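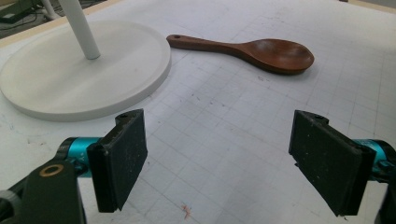

According to Heikki Hirvonen, a gripper that can't lift a spoon off a flat surface has no business near anybody's kitchen, and he wanted that in the minutes before we got to anything else. It is now in the minutes.

**Cosville shared workshop - gripper build, regular meeting**
Sun 7 April, back bench

**In the room:** Vibeke Briem (chair), Heikki Hirvonen, Jarmo Valtonen, Pentti Pelkonen, Saimi Vuorinen (minutes)

### 1. Last meeting's minutes

Approved with one change. Pentti asked that "the grip problem is solved" be changed to "the grip problem was not seen on the day." Jarmo objected, then let it go.

### 2. Flat objects

Jarmo reported on picking things up from the grid sheet with the hand-held gripper. Blocks and cups are fine by him. Spoons and other low things are where it gets hard, as the fingertips have to come down nearly to the table and still close evenly. He says he got the wooden spoon by the handle in 7 tries out of 10.

Heikki asked who was holding the gripper. Jarmo was. Heikki said in that case the number tells us how good Jarmo is at picking up spoons, and he would like to see it done by someone who didn't build the thing. Vibeke agreed.

Pentti asked what counted as a pick. Jarmo had counted any time the spoon left the table. Pentti wants it held level for a while and put down again where it was meant to go. There was a fairly long argument over how long "a while" should be. Left at two seconds for now, which pleased neither of them.

I asked whether any of the misses were written up. They were not. I would like the record to show that we agreed in the winter to write up misses.

- Jarmo to repeat the spoon test with Vibeke holding the gripper, misses included.
- Spoon to be tried by the bowl end as well as the handle.
- Start position to be marked on the grid each time, in pencil, and rubbed out afterward.

### 3. Finger pads

The black pads look worn on the gripping side and there is dust on them. Jarmo thinks dust is the whole story and wants to wipe them down and carry on. Heikki thinks the surface itself is wrong for anything glossy, and the spoon is glossy. Neither has tested it, so neither view is adopted.

Vibeke pointed out that if we clean the pads and change the pads in the same week we will learn nothing from either. Clean first, run the spoon, then swap. Pentti has a sheet of soft rubber left over from another job and will cut a pair to fit the existing screw holes.

Jarmo brought up the ready-made pads from Stison again. I asked what they would do that Pentti's rubber wouldn't. He said they come with a chart. Deferred.

- Vibeke to clean the current pads before the next run.
- Pentti to cut one pair in rubber, no more until we know something.

### 4. Teal joints

Heikki says the left one has play in it. Jarmo says it doesn't. Both of them wiggled it during the meeting and both came away saying the same as before. Pentti will bring a dial gauge.

### 5. The table

The white stand was discussed at more length than it deserved. Its base is round and wide and takes up a good piece of the grid, and the spoon keeps ending up close beside it. Pentti likes it there, as a real table has things standing on it and a gripper should cope. Heikki says we can't do the easy version yet, so why make it harder. I'm with Heikki on this one. Agreed that the base goes further back for the repeat test and comes in close again only if the numbers hold up.

The base is also nearly the same white as the sheet under it. If we ever get to the part where software is supposed to find things on its own, that may give us trouble. Vibeke noted it. No action, because we are nowhere near that part.

Cables on the floor past the table edge: please route them along the wall. This has been asked before.

The grid sheet is scuffed and there is a reddish-orange smudge on it. Pentti would replace the sheet. Vibeke would keep it until the tests are done so the results can be compared. Kept.

### 6. Moving it onto the arm

Jarmo proposed that the gripper go onto the Sirnano arm in July. He believes the mounting plate is the only real work left.

Heikki asked about wiring, the emergency stop and who would write the control code. Jarmo said he would, in the evenings. Pentti reminded everyone that the feeder project at Saarinen was also going to be written in the evenings, and it is still under a sheet.

My own view, recorded at my request: automating a motion we can't yet do reliably by hand gets us a faster way to drop spoons. Vibeke ruled that July stays on the plan in brackets. Jarmo wanted the brackets removed. Put to a vote, 2 for removing, 2 against, chair voted to keep them.

### 7. Other

- Whoever took the small hex key, the drawer is still where it was.
- Pentti asked whether the spoon could go home after the tests - it is from his kitchen. Yes, after the repeat.

Next meeting when Jarmo and Vibeke have the repeat numbers. Jarmo suggested setting a date anyway. Not supported.

S. Vuorinen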